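3.2 Room models and source placement

Binaural renderings were prepared for the string quartet excerpts described in Section 3.1. Each excerpt was recorded dry by the Vovora quartet, one player at a time, and then placed in a modeled domestic interior. The concert hall condition used the same dry tracks and is treated in Section 3.4.
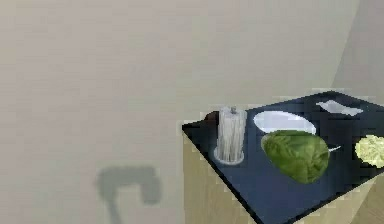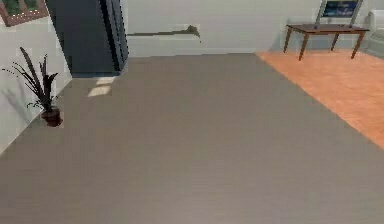
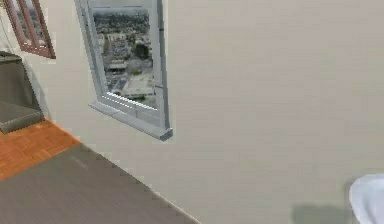

Figure 4. Rendered views of the interior.

The question addressed by the domestic condition is whether listeners trained on concert performances judge ensemble balance differently when the same performance is heard at chamber distance. Much of the quartet repertory of the late eighteenth century was written for rooms in private houses, and the inner parts were intended first of all for the people playing them. Lloyd and Sotelo argued that the second violin and viola lines in this repertory carry more independent material than modern listeners report hearing, and they attributed the difference to hall size. Their listening test used a single room and did not vary the surfaces. Plain walls such as those in Figure 4 return strong early reflections with little scattering, and two facing walls of this kind can produce flutter that obscures short articulation in the upper parts. We therefore ran each excerpt with two wall settings, one fully reflective and one with added diffusion, and kept all other parameters fixed. The window glass was assigned its own absorption values in both settings. No attempt was made to reproduce a historical room; the aim was a small, bare space in which the effect of the walls could be isolated.

Source positions followed the seating plan used by the quartet in rehearsal, with first violin and cello facing each other at the outer ends. Directivity patterns for the four instruments were taken from the Drullon set and were not adjusted for player movement. The listener position was placed in front of the group at seated ear height. A second listener position, at the viola chair, was included for the final block of trials only.

Thirty listeners took part, of whom 16 were conservatory string players and the remainder were students from other departments with no formal training on a bowed instrument. Each listener heard 20 excerpts over headphones in random order and rated the audibility of each part on a continuous scale. Excerpts were matched in loudness before presentation. Listeners could replay an excerpt once — a second replay was disabled after pilot sessions in which ratings drifted toward the middle of the scale. Sessions were held in November and were supervised by Nidia Mamani and Fergus Gourlay.

Ratings were analyzed with a mixed model that included part, wall setting and listener group as fixed effects, and listener and excerpt as random effects. One excerpt, the minuet from the Ferrand manuscript, was removed before analysis after an editing fault was found at bar 73 in the viola track. The remaining excerpts were retained in full. Results for the outer parts are given first, as these showed the smaller effect of wall setting — the inner parts are taken up in Section 4.2.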